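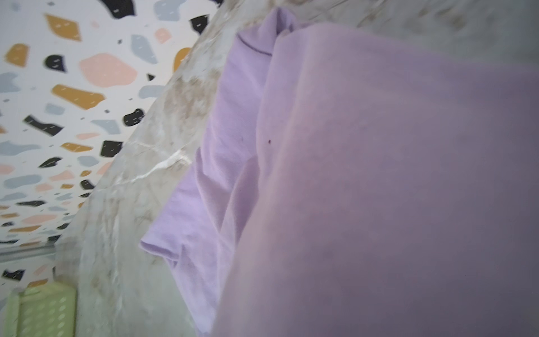
## Listing every job in the obituary, or just the main one?

**nuno_lobo**
Member

My uncle passed in August and I've been handed the job of writing the obituary for the Dimmont paper. He worked at seven places that I know of. My cousins want all of them in, with years. My aunt wants "retired machinist" and nothing else.

The paper runs the first 75 words free as a death notice. Past that you pay, and the draft with all the jobs comes to $265 before the photo. The photo is another $50. The money is covered. I just don't know if a list like that is any use to the people reading it.

What did you all do?

---

**A_Barreto**
Member

Put the jobs in. Half the people who come to a visitation are people the family has never met, and they know the man from work. My father's notice said "worked in manufacturing" and three men from his old shift told me later they weren't sure it was him until they saw the names of the kids.

---

**duarte.b**
Member

I'd go the other way. Name the place he was longest and leave the rest for the service. My mother-in-law's had so many employers in it that the grandchildren's names ended up in the last line, and one was left out completely. We had to run a correction, and by then everyone had clipped the first one.

---

**A_Barreto**
Member

That's a proofreading problem, Duarte. You can leave out a grandchild in a short one too.

---

**duarte.b**
Member

You can, but it's easier to catch. We had four people reading that draft and all four were checking the years at the plant. 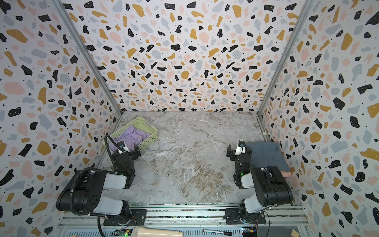 **Benedita Patrício**
Moderator, Family Notices board

Moving this over from General.

Nuno, you may not have to choose. Most families I help run two versions. The short one goes in print with the full name, age, town, one line about work, the immediate family and the service time. The long one goes on the funeral home's page. Sulden allows 3000 characters there at no extra charge, and you can put all seven jobs in if you want them.

A few things on the print version:

- Use the name people called him, in quotes, if it's different from the legal one.
- Check the employer's name as it was when he worked there. If it was sold later, the new name can go in parentheses.
- Read the survivors list out loud to someone from each side of the family.
- Ask the paper for a proof and what time they need it back. Dimmont's cutoff was 2 p.m. last I dealt with them.

---

**nuno_lobo**
Member

I didn't know about the two versions. Would the print one say where to find the long one?

---

**Benedita Patrício**
Moderator, Family Notices board

Yes. "A full obituary is available from Sulden Funeral Home" is enough. It counts toward your words.

---

**afonso_h**
Member

I don't agree with the two versions. The online page for my brother disappeared when the funeral home changed owners. The clipping is still in my mother's Bible. If something matters, pay for it in print.

---

**duarte.b**
Member

Or save a copy of the page. I print mine and put it in the folder with the death certificate.

---

**afonso_h**
Member

You do. Most people don't think of it that week.
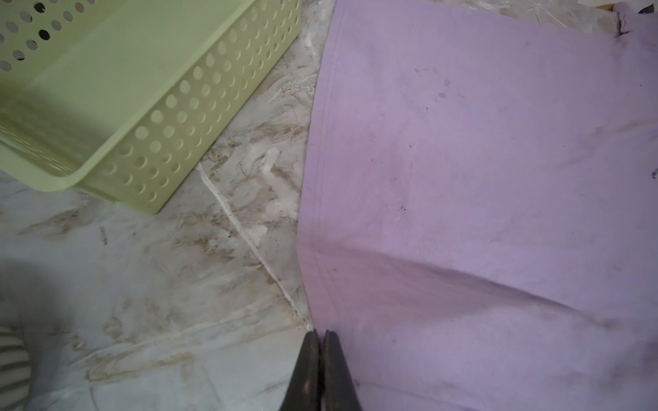

*Light purple fabric with a stitched hem.*

**A_Barreto**
Member

Afonso has a point. The library keeps the paper on file too, and that's where the genealogy people look. I found my grandfather's employer that way – one line in an old notice and it was the only record we had of it.

---

**nuno_lobo**
Member

Talked to my aunt last night. She's fine with two jobs in print, the tool shop and Prultalance, where he spent the longest. The navy goes in as well. My cousins get the whole list on the Sulden page, and I'll print a copy for each household.

One more question. He was divorced before he married my aunt, and there's a son from the first marriage. Do we name the first wife?

---

**Benedita Patrício**
Moderator, Family Notices board

The son goes in with the other children, in birth order. The first wife is up to your aunt and the son. I'd ask him before the proof comes back.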